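Print this article | E-mail to a colleague
6 min read

4.2 Head camera and hand in a furnished room

The Wasari hand was delivered with a claim of reliable reaching under head-camera guidance alone. We were doubtful, and remain so. Most of the published support comes from bare benches with matte backgrounds, where almost any controller looks competent. We therefore ran both controllers, Hao and Plurkillow, in an ordinary office room, with the same hand and the same camera settings. Of 3,000 planned reaches, 2,513 were logged in full; the remainder were dropped for missing timestamps and are not counted in favor of either controller.

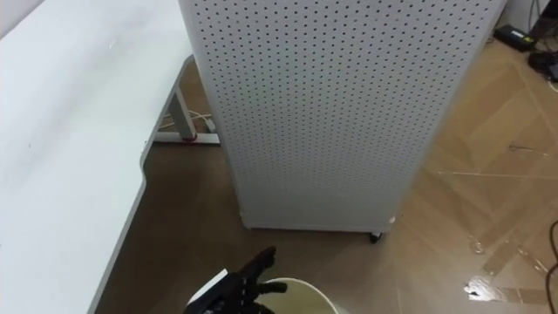 Figure 4. Head-camera view during a reach, with the fingers at the rim of a round white bin and a perforated cabinet beyond.

Low contrast was the first difficulty. A white rim against a white cabinet gives an edge detector little to hold on to, and a regular grid of holes invites false matches between one row and the next. Plurkillow handled this better than Hao on paper, but its advantage shrank once we removed reaches that began with the fingers already in view -- a condition the vendor, Warach, does not report separately.

Glare on a shiny floor was the second. Zihan Peng repeated about 30 reaches with the blinds closed and saw fewer lost tracks, though that is too small a set to settle anything. We would not rank the two controllers on this evidence. A wrist camera might make the comparison moot, and we have not tested one.

Shares: 4 | Comments: 0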